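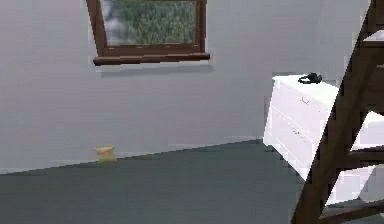 I-hsuan Yen asked after the June meeting whether a club our size should be putting out a set at all, or just sharing the sim and letting people record their own. Fair point. Answer for now is both — the sim takes ages to set up on the school machines and half the first years never got past the install. So: recordings first, sim later.

Mirkwood rooms set, student robotics club, data card v2. Replaces the old one, which had wrong headings in the pose files. Please delete it if you still have a copy.

What's in it

200 runs through rendered rooms, 3,000 stills pulled out of them. All simulated, no real rooms and no people. Stills are in one folder per run, with a pose file and a task line next to them. Compression is heavy, we did that to fit the club drive and didnt keep the originals. Sorry. Edges go blocky, worst on dark things against white furniture.

Two teams recorded, Rotness and Vodier. Rotness drove by hand with a gamepad. Vodier used Sille Bach's planner script, so their paths are smoother but they get stuck in corners more. Team name is in the run folder name. Don't mix them without checking, the turning speeds are different.

Task lines

Short and plain, one per run. "Go to the door and stop." "Find the laptop." "Face the window." Written before the run, not after, so some of them were never managed. Those are marked fail in the task file and we left them in on purpose. 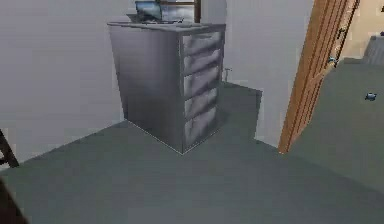
Labels were done by hand over 2 evenings, mostly by Vodier, with Sille checking. One box per object, one name from the list in names.txt. If you can only see part of a thing you still box the part. The arguments were all about furniture. A metal cabinet with five drawers and a laptop sitting on top is one cabinet and one laptop — the drawers don't get their own boxes, even where the seams are clear. Open doors are "door", the gap next to them is "doorway". Small stuff on the floor that you can't name goes down as "small object" and please leave it at that, we had someone inventing names.

Known problems

Tilt. Plenty of views lean and the floor line runs at a slant. Roll is in the pose file, straighten it yourself if your method needs that.
Pale walls with nothing on them. Matching between stills fails there, Teshome (our tracker) loses its place nearly every time.
Reflections on metal surfaces confuse the edge finder.
Fail marks are missing for a few Rotness runs. Being fixed.

Using it

Fine for classwork and for other clubs. Say where it came from. Not much good for anything going on a real robot, the lighting is too soft and even. Split is by run and is in split.txt, keep to it or your scores wont compare with ours.

To do

- pose files in metres throughout (Vodier's are still mixed)
- tidy names.txt, "shelf" is in there twice
- sim install notes, I-hsuan has offered

Last changed 31 July 2018

Mirkwood rooms set | Contact: ask for Sille Bach at the club | Back to top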